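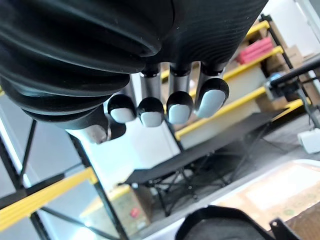

A five-digit robotic hand over the work area, with storage racking behind. Each of the four fingertips carries a pale blue-grey pad.

The first draft of the Ratis handling guideline ran to 92 pages and mentioned fingertips in one paragraph. The second draft, circulated on November 14, 2019, gives them a chapter.

Khairul Ong, who edited both, says the change came from the people who had to apply the text. Their procedures were written for two-jaw grippers, where the pinch hazard lies between two surfaces moving on one line. A hand with four fingers and a thumb closes along several paths at once, and the gaps between neighboring fingers open and shut as it does so.

"You can't put one number on the data plate and call it the grip force," Ong says. "Force at which finger, in which pose, against what?"

The draft asks for force to be measured at each fingertip separately, and then again with the hand closed on a test block. Both sets of values go into the risk assessment. Where a cover is fitted over the back of the hand, the measurements are made with the cover on, as the hand will be used.

Pads are treated as wear parts. At Pustorska, an integrator that took part in the review, Nazma Jayasinghe keeps a log for each fingertip. Pads are inspected every 600 cycles and replaced at 3000, or sooner if the surface is cut or has started to lift. A replacement pad means a new force check on that finger before the cell goes back to automatic mode. The log records the finger position, the pad batch and the initials of whoever made the change.

"People swap a pad and assume nothing has moved," she says. "The contact surface has moved."

The chapter on surroundings is shorter and has drawn more comments. It requires the reach of the arm to be drawn on the floor plan with the fingers fully extended, and it counts racking, tables and fixtures as possible crushing points. Portable furniture has to be either fixed in place or left out of the assessed layout altogether. Vernon Leclerc of Zarkovik, which builds test cells, objects to that clause. He would accept floor markings and a check at the start of each shift — a method his company already uses.

Ruwan Sheikh, who wrote the clause, has not withdrawn it. A marking shows where a table should be, he says, and the assessment depends on where it is.

Comments on the draft are open until April. The clause on portable furniture will be put to a separate vote.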